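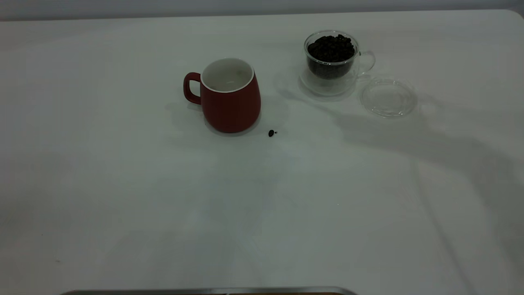
2020-03-27
By Dayana Londoño

I've had the Orkell filter coffee maker since September, so I feel I've earned an opinion by now! It replaced my old Todik, which I loved dearly and which dripped all over the worktop for years (I put a tea towel under it and carried on).

The Orkell is slower, I'll say that first. But the coffee is lovely, rounder somehow, and it stays drinkable on the hotplate for a good while without going bitter. The lid is stiff and the water gauge is hard to read first thing in the morning, at least with my eyes. Cleaning is easy enough, though the little valve under the basket needs poking with a cocktail stick every so often. My sister has the Isaksson and swears hers is quieter. She may be right, but I'm keeping mine.

Sign up for our newsletter and get new reviews by email.

2 comments

Gornora31: Does the jug pour cleanly? My last one was hopeless.

Dayana: Yes, if you go slowly! Tip it in a rush and you'll want that tea towel.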